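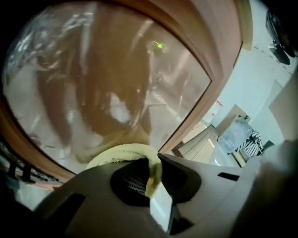
Towel and wood-framed glass, Lelterham

SEASONAL WALKING AND RIVER GUIDES WANTED
Robichaud Walking & River Holidays
Based at the Lelterham lodge, work on the Brollimberg path and the Tullov
2 posts, start as soon as we can get you here

Quick one as we're packing for a group. Need two guides for the coming season, both full time, both live-in. Existing guides have moved on (one to teach, one to have a baby, all good) and the bookings have not got any smaller.

If you've applied to us before please do apply again. The job has changed a bit, see below.

THE JOB

You take guests out. Mostly groups of six to ten, mostly people in their forties upwards, some a good deal older and fitter than you. Walking on the Brollimberg side, open canoes on the Tullov when the level is right. When the level isn't right you have to tell ten people who have paid for canoes that they're going walking, and get them to enjoy it.

A normal day out:

Breakfast with the guests, 7.30. You eat with them. 
Weather and river check before that, so up by 6.30 at the latest.
Packed lunches counted and in the van.
Out by 9, back between 4 and 5.
Kit hung up, boats hosed, van fuelled if it's under half.
Short talk before supper on what's happening tomorrow. Ten minutes, map on the wall, no slides.

Then you're done unless it's your turn for the bar. Bar turn comes up twice a week and is paid extra.

The big walk is the Brollimberg top path, high point 774 metres. Not Everest. But it is open ground for most of the afternoon, the mist comes in off the north side very fast, and there is one long grassy slope which is horrible in the wet, particularly coming down. We've had people do it on their bottoms. You need to be calm about this sort of thing and able to turn a group round at the gate even when half of them want to go on.

The Tullov is flat water for the first stretch, then some small rapids below the old mill, then flat again to the landing. Nothing a beginner can't do with somebody sensible in the next boat. Cold though. All year.

Lodge work: everybody does changeover. Guides, kitchen, office, the lot. Beds stripped, towels, floors, windows, bins, boot room. Two mornings a week when we turn rooms round. If you think guides shouldn't clean bathrooms this isn't the place, no hard feelings.

WHAT YOU NEED

A current walking leader qualification suitable for open hill ground. Tell us which one and when it runs out.
First aid, outdoor, at least two full days, in date.
Clean driving licence, and old enough for our van insurance (25 and over, sorry, we have tried to get this changed).
Able to swim properly.
Good English. Guests are mostly British and Irish with a few Dutch and Danish.
Right to work here sorted before you arrive. We're too small to help with visas.

WHAT WOULD HELP

A canoe coaching or leading award. If you haven't got one but can paddle, we'll put one of you through it at our cost, on condition you stay till the end of the season.
Any second language.
Having worked somewhere with guests living on top of you. Chalets, hostels, boats, school trips, holiday camps.
Knowing some birds or flowers. We get asked constantly. You can learn ours in a fortnight, there's a folder.
Being able to back a trailer. Seriously. The landing has a tight turn and a wall, and the wall has won before.

Not bothered about degrees. Not bothered about gaps on your CV. If you spent a year doing nothing much just say so.

PAY AND SO ON

£473 a week before tax, paid monthly, last working day of the month.
Bar turns on top, by the hour.
End of season bonus if you see the season out. Same amount for both guides, no targets attached.
Tips are pooled across everyone incuding kitchen and split by days worked.
Holiday pay as normal. We'd rather you took the days than saved them up, quiet weeks in the middle are best for this.
Two days off in seven. Usually together, not always. In the busiest weeks they may be split and we'll tell you in advance.

Room is your own, single, shared bathroom with one other member of staff. No charge for it. In the staff house across the yard, so not under the same roof as the guests. Heating good, wifi poor. Phone signal by the road and upstairs in the drying room, for some reason.

All meals on working days, and help yourself to breakfast on days off. Vegetarian no problem, vegan fine with notice, kitchen is used to most allergies.

No pets I'm afraid. We have tried it and there were sheep involved.

Couples: yes you can apply together, but apply separately and be ready for one of you to be offered and not the other. There's only one double in the staff house and it's taken.

KIT

We supply waterproofs (jacket and trousers), buoyancy aid, helmet, paddle, group shelter, radio, first aid kit and a fleece with our name on it. You bring boots that you've already worn in, own rucksack, head torch, warm things, something halfway tidy for supper. Not a shirt and tie. Just not the clothes you were in the river in.

TRAINING

First ten days are paid training, before guests come. You'll walk every route both ways, paddle the river at two levels if we get the rain, do the van and trailer, learn the radio, do a mock lost-guest evening (good fun, bring the head torch). After that you shadow on your first few days out and we shadow you on the next few. Nobody gets sent up the top path alone with a group in week one.

ABOUT US

Small, family-run, not fancy. We began with canoe hire and three tents and it grew. Last season just over 3000 guest days across walking and river, which is as big as we want to be. Lots of our people come back, some every year, and they will tell you how the last guide did it. Smile and carry on.

Lelterham itself is a small place. Shop, pub, church, bus to town twice a day and not on bank holidays. If you need nightlife think hard. If you like being out of doors, reading, early nights and the odd loud evening in the pub it's lovely. Having your own car makes a big difference but the last two managed without, lifts are easy to come by.

Staff is nine in the season counting part-timers. In December we're down to three of us and a lot of paint. If either of you wants winter work there's sometimes a bit (maintenance, boat repair) but please don't count on it.

HOW TO APPLY

Email us through the contact page. Put GUIDE in the subject line or it will get lost with the bookings. Send:

CV, two pages at most
A short note saying why you, and when you could start
Copies or photos of your certificates, readable please
Two people we can ring. At least one who has seen you lead a group.

No form. No video. Please don't send a long covering letter, we read everything ourselves in the evenings and eyesight is going.

We're reading them as they come in and will stop when we've found the right two, so sooner is better. You'll hear back either way. Might take a week when we have groups in.

If we like the look of you it's a phone call first, then a day here. Day here means a walk with us, a paddle if possible, lunch, and a chat. We refund standard train or fuel costs, keep the reciepts. There's a bed the night before if you're coming a long way, just ask.

Questions, ring the lodge after 5 and let it ring, the phone is at the other end of the hall from everything.

Kitchen assistant post also coming up, live-in or out, advert to follow once we've worked out the hours. If you know someone tell them to get in touch now anyway.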